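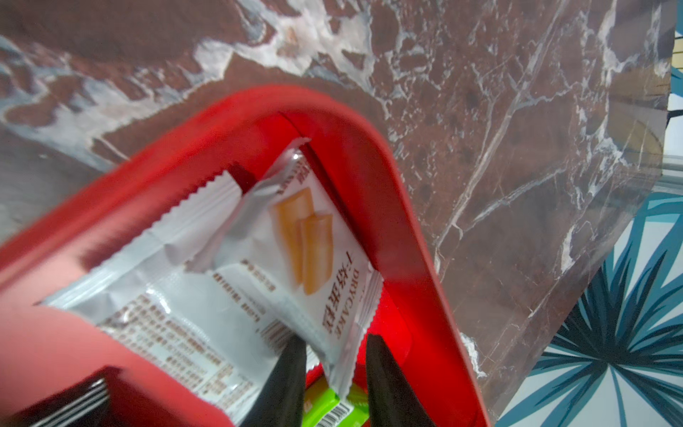 Wrapped snacks in the red tray.

Lurdes Seixas has sold beds in Drarkircombe for 11 years and still can't pass one without pressing on it. We talk in the back of Magalhães, her shop, between a delivery and a phone that won't stop.

First question, the one everybody asks. Firm or soft?

"Wrong question," she says. "How do you sleep? On your side, you want some give at the shoulder. On your back, firmer. People come in saying firm because their dad said firm."

She makes customers lie down for a good while. Shoes off, own pillow if they've brought it. Most get up after a minute, embarassed. She sends them back.

And price? She pulls a face. A king size on the shop floor can go past 2,000 pounds and she won't say it's always worth it. "After a point you're paying for the cover. Nice cover. But you put a sheet on it."

Her own bed is a Tasard, pocket springs, bought in the December sale at the Ultcombe branch before she ran this one. No plans to change it.
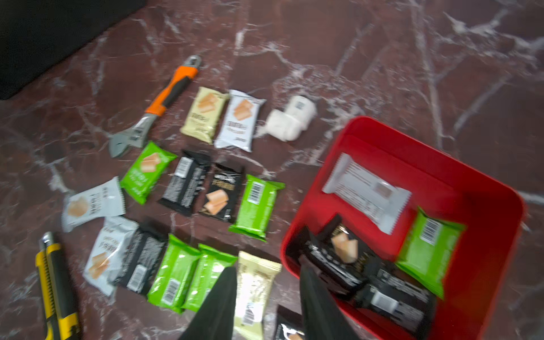 Wrench and knife on the marble floor.

Jannik Reuter does the deliveries and comes in halfway through, wanting a signature. Has views on stairs. "Measure the turn, not just the door," he says. "A mattress bends. The base doesn't." A split base costs a bit more and he'd have one every time — two halves, up they go, done.

Old slats are the other thing. Seixas gets complaints of sagging and asks for a photo of what's underneath. Quite often a slat's gone, or the gaps are to wide. "They blame the mattress. I'd blame it too, it's the bit you can see."

Turning it? Depends on the make. Some only want rotating, head to foot, so read the label before heaving it over.

The phone again. She's 53, wants to do fewer Saturdays, has said so before. Reuter laughs from the doorway. She waves him off and picks up.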